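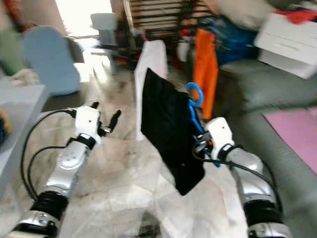

Two arms and a black pouch, student robotics room, Rurndale

Open afternoon at the Rurndale robotics class

I went over to Rurndale in May for the open afternoon held by the Virkau student robotics class. Doors opened at 1 p.m. and visitors could come and go until the room closed at 5. I stayed for most of it.

The class project is called Brendora. Students are teaching a two-armed robot to handle ordinary household things: bags, pouches, clothes. A student steers the arms by hand while the cameras record, and the recordings are used later for training. The class wants 1,000 of these runs before the summer break and had 200 when I visited.

Bags come first in the course. A clip gives the gripper something firm to close on, and the students said new drivers start there. Each person gets a short turn, then writes a line in the log and hands over the controls. Visitors could ask for a turn too – the line was long, so I watched.

Clothes come later. Soft fabric bunches up and changes shape with every grip, and the students spend much of their time talking about where to take hold. Plaid boxer shorts are part of the set, and from the wrist camera you get a close view of the gathered waistband and the label sewn inside it.

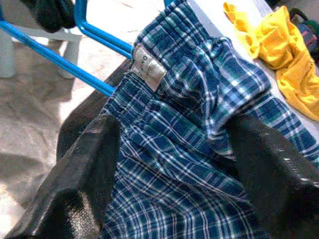
Getting there and signing up

The room is on the Jeon side of the building, up 2 flights of stairs. Parking is free after 3 p.m. New students can join in the fall, and no programming experience is needed for the first term. Sign-up sheets are by the door.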